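Speaker notes — "Small leaks, big bills"
Talk for the Stullham tenants' evening, June
Speaker: Nayeli Tovar

Slide 1. Welcome

Good evening. Thank you for coming after work. My name is Nayeli Tovar and I have worked with building repairs for 21 years, first at Gemport and now with Eneder. (Wait for the people at the back to find a seat.)

Say at the start: questions are welcome at any moment, please raise the hand. My colleague Cauã Amaral is at the door with the printed sheets. The sheet has all the phone numbers, so you do not have to write them.

Slide 2. Where water goes

Most of the damage I see in apartments starts in the bathroom, behind the tub or under the shower. The water passes through a gap that is thinner than a coin. It goes down slowly, and the first person who sees it is often the neighbor below.

Tell the Balogun house story. One family on the third floor, a gap behind the tub, and a stain on the ceiling of the second floor that was painted over two times. The final bill was 1,954 dollars, and the largest part of it was for the ceiling. (Pause. People usually want to ask about insurance now. Say that it comes on slide 5.)

Slide 3. What to look for

Ask the room: who looked at the seal around the tub this month?

Dark spots that come back after cleaning. A seal that lifts when you press it with a finger. A soft place in the wall near the floor. A smell in the cupboard next to the bathroom, even when the bathroom itself smells fine. If you find one of these, call us. You don't need to be sure.

Slide 4. Doing the seal yourself

Speak slowly here, this is the part people take notes on. Remove all of the old seal first. New sealant on top of old sealant will not hold, and I repeat this one two times because it is the most common mistake. Clean the joint, let it dry overnight, put masking tape on both sides. Fill the joint in one movement if you can. Smooth it, and pull the tape away while the sealant is still soft. 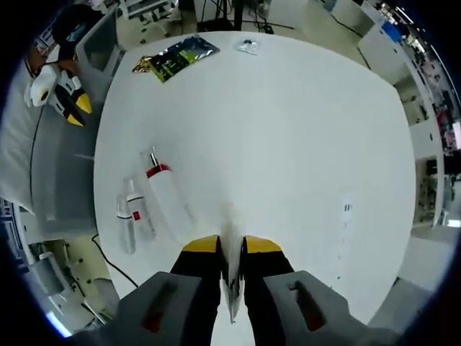
Slide 4: Bottles and a nozzle tube on the worktable.

Then leave the shower alone for the time written on the package. I know it is difficult in a home with children — maybe you can ask a neighbor for one evening.

Fill the tub with water before you seal around it. The tub is heavier when it is full and it sinks a little. If you seal it empty, the joint opens at the first bath. (Usually somebody laughs here because they did this. I did it also, in my first apartment.)

Slide 5. Who pays

Keep it short, 3 minutes. The landlord pays for pipes inside the wall. For the seal, it depends on your lease, so please read the page about maintenance. Report the problem in writing and keep a copy. I cannot give legal advice, and if they ask about one special case, I offer to talk after.

Slide 6. Questions

Leave this slide on the screen. If the room is quiet, start with the question about mold paint. We must give back the room at 9 p.m., so the last question is at ten minutes before.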